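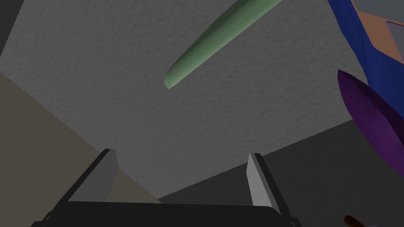 Re: Postal bids for the September sale

On 9th May, Simin Bagheri wrote:

> Does anyone have the Sulach list yet? I'm after lot 222, the Fuvside halfpenny token with the plain edge. The estimate is £300 and I can't tell if that includes the premium.

Simin,

My copy came this morning. The premium is extra, so £300 on the hammer means more on the invoice. Lot 222 is graded Fine, with a rim knock at the top of the reverse. The last one I saw, in the Huamán collection, made £200 and had a better rim.

Lot 374 is the same token with a milled edge, if you need both. Postage is charged per parcel.

I can scan the plate if you want it.

Wutier tokens list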